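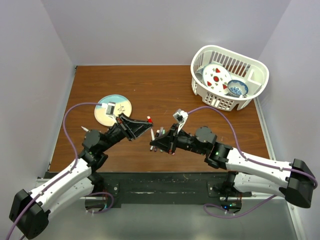
Macedo, August

I bought the Savis basket to replace a wire dish rack that had started to rust at the welds and leave orange marks on the worktop. I wanted something cheap, light and plastic that I could carry from the sink to the table and back. I have now used it every day for 26 weeks, which seems long enough to say something useful.

It is sold as a laundry basket. Plenty of people in our building use the same one for dishes, and the shop in town keeps it on the kitchen shelf next to the washing-up bowls, so I don't think I'm doing anything odd with it. It is white, with a thick rounded rim, long narrow slots along the back wall, and shorter slots with a grid of openings low down on the front. There are notched feet underneath.

What it holds

With the watermelon plate, the small blue-patterned bowl and a pale blue-grey piece in it, there is still room on the right-hand side. The plate leans to the left and the bowl sits beside it, slightly over its edge. That is the normal way I load it. A plate goes in first at a slant, then anything small goes next to it to stop it sliding. If you put the bowls in first, the plates end up on top of them and the whole lot shifts when you pick it up.

My full load is the washing-up from a supper for three: plates, bowls, mugs and a handful of cutlery. It copes with that. For a bigger meal I have to do two rounds, and I wouldn't pile it above the rim. There are no prongs or dividers, so plates don't stand up straight as they would in a proper rack. They lean on the wall or on each other. If you have a matching set of large dinner plates this will annoy you. Ours are all odd ones, bought singly, and they seem to settle well enough.

The plate with the light blue band and the dark sprig is one of the plates I use most, and it usually goes in last and comes out first. It has a thin brown edge that shows every chip, so I was watching it closely in the first few weeks. No new chips so far. Plastic is kinder than wire in that respect. It is quieter too, which matters if you wash up late and somebody is asleep in the next room.

Draining

This is where a rack usually wins and I expected the basket to do badly. It is better than I thought. Water runs out through the low openings quickly, and the feet keep the bottom clear of the surface. Plates are dry enough to put away after an hour or so on a warm day. Bowls are slower. If a bowl is sitting the right way up it will hold a puddle until you tip it, so turn it over unless you are going to dry it by hand.

It has no drip tray. I stand it on the draining board for ten minutes, give it a shake, and then move it to the table. On a bare wooden surface I would put a folded tea towel underneath. I left it straight on the table overnight in the first week and had a pale ring by each foot in the morning. They came out with a bit of oil, but it took two goes.

Carrying

The rim is the best part of it. It is thick enough to grip with wet hands and it doesn't dig into your fingers. The old rack could not be moved with anything in it, and this can. Carry it level and with both hands. Edivaldo Amaral, who lives downstairs and has had his for longer than I've had mine, carries his on one hip with the dishes in and has lost two glasses that way. I don't put glasses in mine at all.

On the table it takes up a corner and I turn it at an angle so the rim doesn't stick out over the edge. It is a big thing to have in a small kitchen. Measure first. Mine would not fit between the tap and the wall, and I had to move the bread bin.

Cleaning

The slots collect limescale and the odd bit of tea leaf. I do them on a Saturday with an old toothbrush and some white vinegar, leave it standing for a quarter of an hour, and rinse it in the shower. The long slots are easy. The grid at the front is fiddly and I usually miss some of it. The white has stayed white apart from a faint tomato stain on the bottom, and that was my own fault for leaving a sauce pan in there that I hadn't rinsed properly.

Compared with the others

Before this I tried the Gradov folding rack, which is smaller and holds plates upright, but the hinge went stiff and one side would no longer lock. Bronwyn Ngata lent me her Wurken two-tier for a fortnight. It holds far more and it has a tray. It also costs a good deal more, and it can't be lifted when full. If you have the space and never move your rack, buy that one.

For the money I am happy with the Savis. I would like a divider down the middle and a tray to go under it — even as a separate purchase — and a slightly smaller size for people with narrow worktops.

Good: light, quiet, comfortable rim, drains well.
Bad: no tray, no plate slots, front grid is a nuisance to clean, takes up a lot of room.

Four out of five.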